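Cable packing, week two of teleop

Posted 2nd July

The reach problem from the last post is fixed. It was the wrist offset in the leader arms, entered once in the URDF and again in the retargeting script, so every commanded pose was pushed out by the length of the flange. Ertuğrul Dönmez spotted it by reading the config aloud to me over the phone. With the duplicate removed, the follower tracks well enough that I have stopped compensating with my shoulders.

Current count is 649 episodes of the power cable task, recorded through Terkex on the bench machine. The task is the same as before: pick up a coiled cable, place it in an open carton, release, retract both hands. I dropped the lid-closing step for now. It doubled the episode length and most of my failed takes were in it.

Some notes on operating.

Thumb closure is the hard part. The glove reports a joint angle and the hand wants a joint angle, but they do not describe the same thumb. I ended up with a linear map plus a dead zone at the open end. Without the dead zone the fingers drift inward while I am thinking, and that drift gets recorded as if I meant it.

Coils behave differently depending on where you grab them. Taking the coil from the side opposite the plug keeps it together. Taking it near the plug lets the loop open up on the way over, and then it lands across a side wall. I keep both kinds of episode but tag the second.

The idle hand needs a fixed parking pose. In the January set I let it rest wherever it happened to be, and the policy learned to wave it about. I now start each take with both hands open and low, away from the center carton.

Tie orientation is not controlled. I tried pressing the tail of the tie flat before release and gave up after 3 evenings. It adds seconds, it snags, and the packing spec Saadet Gökçe sent me says nothing on the subject.
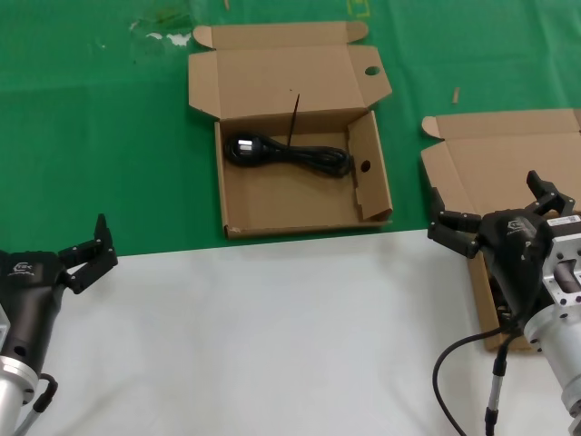 Head camera view: coil in the center carton, tie sticking up, both hands open.

Side flaps are a nuisance at this camera height. A flap that leans inward covers part of the box floor, so the operator is partly guessing at the last bit of the descent. I have been using the wrist feed for that portion, although the policy gets all the streams anyway.

Training is on the Hakthorpe box, chunk length unchanged, checkpoint every 600 steps. I will run the first comparison against the January policy once the tagged episodes are split out. The export script still drops the last sample of each episode. Workaround is to hold still for a moment before pressing the pedal.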